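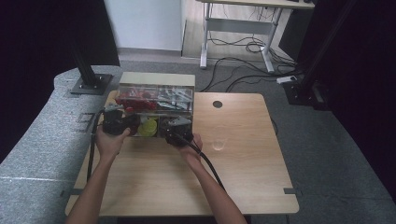 Section 4: Setting up the Restport water filter on a bench or table

The Restport is a countertop gravity filter, and gravity will do its share of the work only if you give it somewhere level to stand. Mirnico suggests a kitchen bench, but any sturdy surface of the right height will serve, including a table with a rectangular top and a light wood grain, provided you are on good terms with whoever polishes it. Carpet under the furniture is fine and makes no difference to flow. Carpet under the filter is a different matter, and we have had the letters.

Before you start, find the upper tank, the lower tank, the lid, the tap, two rubber washers, the wing nut and the filter cartridge. The small brass key in the bag belongs to the Trurham model and opens nothing you own. Keep it if you like keys.

4.1 Fitting the tap

1. Wash both tanks in warm water with a drop of dish soap. Rinse until you're bored, then rinse once more.
2. Slide one washer onto the thread of the tap, flat side towards the tank.
3. Push the thread through the hole in the lower tank from the outside.
4. Put the second washer on from the inside, followed by the wing nut.
5. Tighten by hand. Pliers will give you a very tight nut and a cracked tank, in that order.

Note: The tap should point straight down when closed. If it points at the toaster, loosen the nut and try again.

4.2 Priming the cartridge

1. Take off both blue caps. People do leave the bottom one on and then ring us about the flow rate.
2. Stand the cartridge in a jug of cold tap water for 17 minutes. It will fizz a little and then sulk.
3. Shake off the excess and screw the cartridge into the base of the upper tank, a quarter turn past snug.

CAUTION: Do not prime with hot water. The carbon block is glued at both ends and the glue has opinions.

4.3 First fill

1. Seat the upper tank on the lower one and press down until it clicks.
2. Fill to the moulded line and put the lid on.
3. Leave it for 90 minutes.
4. Tip this first batch on the garden. It will be grey with carbon dust – harmless, though it looks like something out of a gutter.
5. Fill again. This lot is for drinking.

Note: If water turns up under the filter, dry everything and check the inner washer. It's nearly always the inner washer.

4.4 Replacing the cartridge

Each cartridge is rated for 3,000 litres. In hard water areas expect less, and expect to descale the tap as well. Order part 563 from any Heiskanen stockist and write the month on the lid in pencil, as in August you will not remember what you did in February.

Reader comments (3)

Saimi Tuominen: Step 4.2.1 got me. Two days of drips, bottom cap still on. Thanks for not naming names.

kelpie_dad: Can you use the rainwater tank with this? Ours tastes of roof.

bench_seat: Still have the brass key. Tried it on the shed, no luck.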